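# How to find out whether a machine can tidy your house yet

Short version: a bit, on a good day, with you standing next to it. The long version follows, and you'll want a clear table and a pair of baskets.
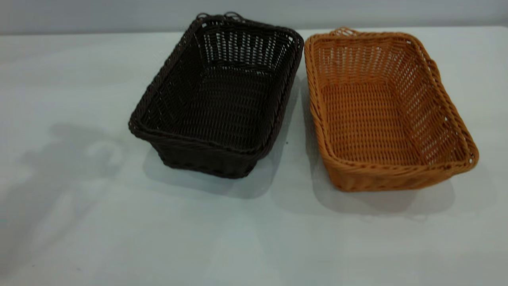

I started doing this in July after reading one too many announcements that the end of housework was near. I have been promised the end of housework since I was small enough to be made to do it. So I wrote a test, and Huguette Vasseur, who knows far more about robot arms than I do, took out the parts that were silly. You can run it on any arm you can borrow, buy or talk your employer into.

## What you need

- An arm with some sort of hand on the end
- Two baskets of similar shape and different colours, one dark and one lighter
- A plain table, wiped
- A few soft things (socks) and a few hard things (pegs, a spoon)
- Tea

Woven baskets are better than plastic tubs. A tub is smooth and forgiving. A weave has gaps, loops and a fat braided rim, and every one of those is an invitation for a fingertip to get stuck.

## Step 1: Move a basket

Put both baskets down empty, close together and a little crooked. Don't line them up. Nobody's house is lined up.

Ask the machine to lift one and set it down a hand's width away without disturbing the other. You will do this yourself first, in two seconds, and feel nothing. Then watch the arm consider it.

Mark it as a pass only if the second basket stays put. Dragging the pair across the table like a tugboat is a fail, even if the maker's leaflet calls it "adaptive".

## Step 2: Sort

Socks in the dark basket, hard things in the other. Tip everything out in a heap between the two and leave it alone.

Watch the dark basket in particular. Black weave in shadow is hard going for cameras, and a black sock at the bottom of it may as well have left the country. If your arm does well here, swap the baskets over and run it again. Some of them have learned "left" when you thought they'd learned "dark".

## Step 3: Do it again

This is where the demonstration films stop. Do 11 rounds, changing the angle of the baskets each time, and write down every round, including the one where you bumped the table.

Our Galanis arm managed step 1 most of the time and step 2 when it felt like it. The Drultier was slower and gentler, and took 52 minutes over a job my niece finishes during an advert break. She charges less, too.

## Step 4: Count your own work

Keep a second list of everything *you* did: picking up dropped pegs, freeing a finger from a rim, restarting the thing, saying "no, the other one". If your list is longer than the machine's, you have bought a hobby.

I'd still have one. Ask me again next July.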